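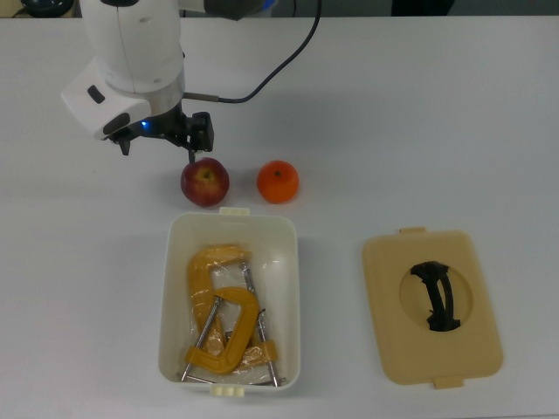

Clamps in the box, fruit outside it. Item 3 refers.

Filed under: Workshop & Premises | Inspections
2 comments | 0 shares

BENCH AND STORAGE CHECK, HORGAN ROOM
Date: 16/12/2018
Checked by: Teresa Rafferty

1. Table top clear of spills and grit — PASS. Cleaner than my kitchen.

2. Tables level where they meet — PASS. A pencil laid across the join stayed put. It rolled in April, so somebody has found the adjusting feet.

3. Food kept away from tools — FAIL. One apple, one small orange, both within easy reach of the clamps. The rule has been on the door for 70 days and is evidently read as a serving suggestion.

4. Clamps stored closed up, threads wiped — ADVISORY. They live in the white box, half in a plastic bag. Take the bag off. It keeps the damp in and makes a noise like crisps.

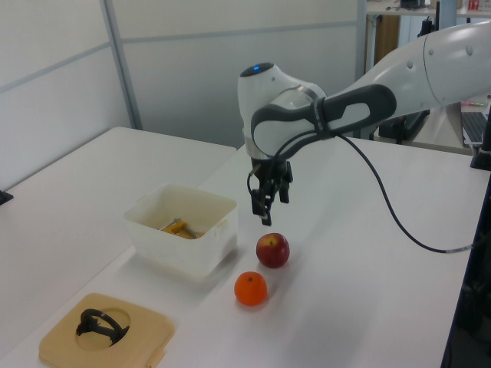 5. Trays returned to the shelf after use — ADVISORY. A tray left near the edge of a table will be found by an elbow, generally mine. Push it back or put it away.

6. Cables off the walkway — PASS, on the day. Please don't take this as encouragement.

7. Boxes labelled — FAIL. I asked for labels and was given a roll of 200. The roll is very well looked after.

Recheck items 3 and 7 before the room is next let out.

Comments

Darragh Fahy
The apple was mine. The orange I know nothing about.

Philomena Acheampong
Labels are in the drawer under the kettle, Teresa, where you put them.

Search this site... Go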